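Sullik Council Motions Corpus — data card

Version 2. Maintainer: Emília Kubíček. Annotation lead: Mark Anthony Dalisay.

Summary

The corpus contains 456 motions moved at meetings of the Sullik municipal council, with the recorded vote on each one, the name of the mover and seconder as minuted, and a topic label. It is intended for work on local government text: vote extraction, topic classification and the study of amendment wording. It is not a complete record of council business. Closed-session items are missing entirely, and consent-agenda items appear only where a councillor pulled them for debate.

Source

Text was taken from the approved minutes, not from the draft minutes or the meeting recordings. Where an approved version was later corrected, the corrected wording is used and the field "revised" is set to true. Minutes from before the amalgamation with Arsenault were typed on a different template and put the vote tally ahead of the motion. The parser handles both layouts. 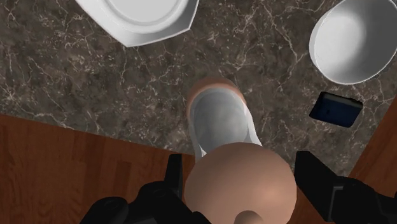 Scanned pages were run through OCR and then checked by hand against the page. Hyphenation at line ends has been removed. Spelling has been left as minuted, so "by-law" and "bylaw" both occur, sometimes inside the same motion.

Fields

motion_id: string, unique, stable across versions
meeting: string, month and sequence within the month
mover, seconder: string, may be empty
text: string, full wording as put to the vote
parent_id: string, the motion being amended, empty for main motions
outcome: carried, lost, withdrawn, tabled, deferred
vote_type: recorded, show of hands, unanimous
ayes, nays, abstentions: integer, null unless vote_type is recorded
topic: one of 26 labels, listed in topics.txt
revised: boolean

Of the motions in this version, 285 have a recorded vote. For the rest the tally fields are null and should not be read as zero. An earlier release filled them with zeros, and any results computed on it should be rerun.

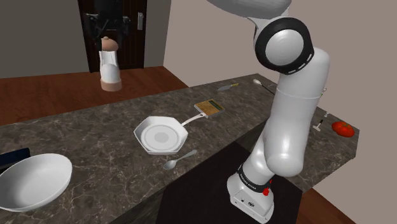
Topic labels were assigned by two annotators working separately, with disagreements settled by the annotation lead. Most disagreements fell between "capital works" and "procurement", which the minutes themselves use loosely. The guideline now asks what the motion would authorize: spending on a fixed asset goes to capital works, and the choice of supplier goes to procurement. Equipment gets its own note, as a machine can be either. A white robot arm beside a kitchen counter, like the rendered one above, would be procurement if the motion names a vendor and capital works if it only approves the budget line. Motions that do both take the label of the first operative clause.

Known issues

Amendments moved verbally and minuted as "as discussed" have no usable text. They are kept so that parent_id chains stay intact.

Councillors who changed surname appear under both forms. No alias table is supplied.

Procedural motions (to recess, to extend past 10 p.m.) are under-reported in the Arsenault-era minutes — the clerk's office did not minute them consistently.

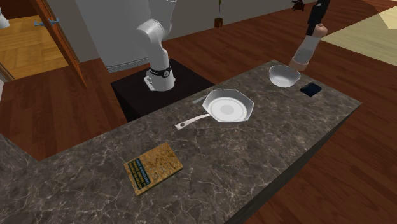 The April meetings include one motion that was put twice after a challenge to the chair. Both votes are present, with separate identifiers and identical text. Deduplicating on the text field will drop the second vote, so use motion_id.

Splits

Train, development and test splits are made by meeting. An amendment is always in the same split as its parent motion. The split files contain identifiers only and can be regenerated with the Monevum script in the tools folder. Set the seed explicitly; the default changed between versions.

Loading

Files are UTF-8, one JSON object per line. The Zutis loader reads them without options. In other tools, turn off automatic type inference for motion_id, or leading zeros will be lost.

Corrections

Send corrections to the maintainer with the motion_id and the page of the approved minutes. Requests to change a topic label should quote the guideline section relied on.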